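# I love a small fridge and I will not be talked out of it

March always makes me want to wash something, and this year the fridge won. I know, I know, a whole blog post about a fridge! But I have spent so many evenings crouched in front of this little thing lately, and I've gotten so much better at living with it, that I have to write it all down before I forget what worked.

When we moved into the apartment on Trallar I came from a kitchen with a fridge so tall I needed a stool for the top shelf. I lost things in there. I once bought horseradish 4 times in one winter. The one we have now comes up to my waist, it sits right next to the counter with the induction cooktop, and everything in it is within reach of one hand as long as I'm willing to bend my knees.

The door is where I've made the most changes. Bottles upstairs, cartons downstairs, and the chicken stock hangs off the front of the top shelf in its green and white pouch, where I can grab it with the soup already going. I used to keep it in a drawer with the tea. Terrible idea, everything smelled like broth. The jug stays in its plastic bag on the same shelf and I've quit fighting about that.

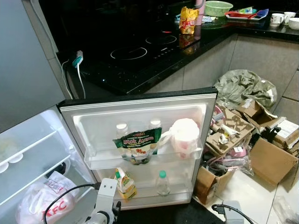
Rasa Grīnberga wrote to me after my last fridge post to say that eggs should never go in a rack, that she keeps hers in the carton on the lowest shelf with the date facing out, and that a rack only makes you lose track of which ones are old. She has a point about the date! I've started writing it on the shell in pencil, just a tiny number, and using up the old ones before I open a new box. I still like the rack. It's the first thing I check before I go shopping, and the carton takes up space I'd much rather give to leftovers.

Speaking of which, leftovers get the bottom. Takeout bags go down there tied shut, and the rule in our house is that a tied bag gets opened by the next evening or it goes out. We had a bag from the noodle place, Susetti, that stayed so long I was scared of it. Never again.

Okay, the cleaning. I do it at 20 minutes, with a timer, and I start with the drawer, which I empty completely before anything else. Everything comes out onto the counter, warm water with a spoonful of baking soda goes into a bowl, and I wipe from the top down so the drips land on parts I haven't done yet. An old toothbrush for the door gasket (you will be horrified, then very pleased). Yellowish marks get a wet cloth laid over them for a few minutes before I scrub, and if one still won't budge I let it be and try again next month. I leave the dial for last and check where it's pointing, because my elbow has turned it more than once and we've had frozen lettuce. 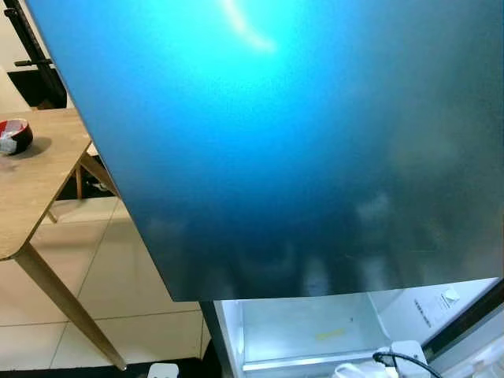 Then the outside of the door, and this is my favorite part. A barely damp cloth, then a dry one right behind it, long strokes all the way down. Anything shiny shows every single smear, so I open and close the door a bit to catch the light and go after whatever I missed.

Next on my list is the shelf liner question. I've tried the bumpy kind, which caught crumbs like you wouldn't believe, and I'm thinking about plain cut-to-size sheets. If you've used something you like in a small fridge, please tell me in the comments! I'm going to the hardware store this week and I've already measured the shelves.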